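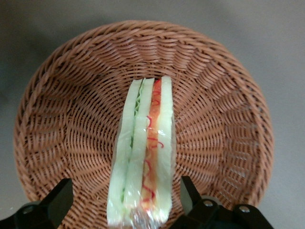
Household Price Tracker: Frequently Asked Questions

What does the tracker measure?

The Nurosico Household Price Tracker follows what an ordinary household pays for food, fuel and basic services in places where prices are moving fast. It shows the change in the cost of a fixed list of goods from one month to the next. It does not measure wages, rents or house prices.

Which goods are on the list?

There are 32 items. Food makes up the larger share and includes bread, flour, rice, cooking oil, eggs, onions, potatoes, chicken, milk and sugar. The rest covers bottled gas, gasoline, bus fares, laundry detergent, soap and prepaid phone credit. The full list, with the package size used for each item, is in the methods note.

Where do the prices come from?

Local collectors visit the same shops and market stalls every month. They record the shelf price or, where nothing is marked, the price quoted to a regular customer. The February round had 1,718 separate prices. Online prices are used only for phone credit.

Why is your figure different from the official inflation rate?

The two measure different things. An official index normally covers a wide range of spending, including furniture, hotels and cars. Ours leaves those out. When food prices rise faster than everything else, our figure will be higher. When food is cheap after a good harvest, it can be lower. Neither one replaces the other, and we ask reporters not to present our number as the "real" inflation rate.

How do you deal with exchange rates?

Prices are recorded and published in local currency. We also publish a dollar version, using the rate a household could get at a licensed exchange office on the day the prices were collected. If there is a large gap between the licensed rate and the street rate, we show both.

A falling currency does not hit all goods at once. Imported cooking oil and wheat often go up within weeks. Locally grown vegetables respond more slowly, mostly through the cost of fuel and fertilizer.

What happens when an item is out of stock?

The collector checks a second shop nearby. If the item is missing there too, we carry the last price forward for one month and mark it in the table. After that the item is dropped from the calculation until it comes back. Long shortages are listed separately, as a product that can't be bought has no useful price.

Do you account for smaller packages?

Yes. Prices are converted to a standard weight or volume. If a 1,000 gram bag of sugar is replaced by a smaller one at the same price, it shows up as an increase.

How do government subsidies and price caps affect the figures?

We record what people pay. If bread is sold at a capped price and is available, the capped price is used. If it is available only part of the time, collectors record the uncapped price as well and the two are averaged.

When are new figures published?

On the 8th of each month, at 10 a.m. Revisions to earlier months are posted with the new release.

Who runs the project?

Tincuța Barbu edits the tracker and is responsible for the methods note. Sherif Abdel Rahman manages the collectors and checks the raw prices before publication. Funding comes from the Galtelov Fund, which does not see the results ahead of release.

Can I use the data?

Yes, with credit to Nurosico. The tables can be downloaded as spreadsheets. Shop names are removed before publication and are not available on request.

I found a mistake. Who should I tell?

Use the corrections form and include the month, the item and the price you think is wrong. Corrections are listed at the bottom of the methods note.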